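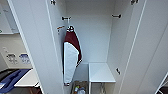 How many examples does a robot need before it can do a chore?

More than the sales page says, and the number by itself won't tell you much, so ask what was different from one example to the next.

I've been chewing on this since Xiomara Tillman sent me the write-up for Groltwood, the household set that Okine put out. The headline figure is 3,833 episodes. Everyone quotes it. I quoted it myself at lunch and felt a bit silly later, once I had read down to the table of locations. There are 11 of them. Four supplied most of the closet and cabinet tasks.

So what does a model learn from that? It learns those cabinets, I'd guess. Take an ironing board hanging from a hook inside a tall white cabinet, with white walls behind it and good even light. Fine task, and a hard one in some ways (the thing is long, it tapers, and the hook is small). But do it 100 times in the same cabinet and I'm not convinced you have 100 examples. You may have one example and a lot of wear on the operator.

Dwayne Hutchins and I have argued over this for months. His view is that repetition teaches the motion and that variety can come later. He points out that his own operators never make the same reach twice, even when they try. I grant him that. I still want to see the policy put in front of a dark cabinet with sliding doors and a board that leans on the floor. He says that's a different task. My mother would say it's the same task.

The other thing that bugs me is what gets thrown out. Okine's notes say failed attempts were "removed for quality." All of them? A person who bumps a door, backs up and tries again has shown you something useful, and I'd pay more for those clips than for the clean ones. Ansari kept theirs, with a plain yes/no tag, and I found that set far easier to trust even though it's smaller and uglier.

Then there's the labeling. In Groltwood every clip gets one sentence, and the sentences were plainly written from a template. "Put the board in the cabinet." Which board, past what, onto what? If there's a basket of bottles on the cabinet floor, does the operator need to steer clear of it or not? The label doesn't care, so the model has no reason to.

Xiomara thinks I'm being hard on people doing dull work on a small budget. Maybe so. I've done that dull work and my own episodes were no better. I'm going to run the Stuslow baseline on half the locations, hold the rest out, and post whatever comes back, including if Dwayne is right. Don't expect it before May.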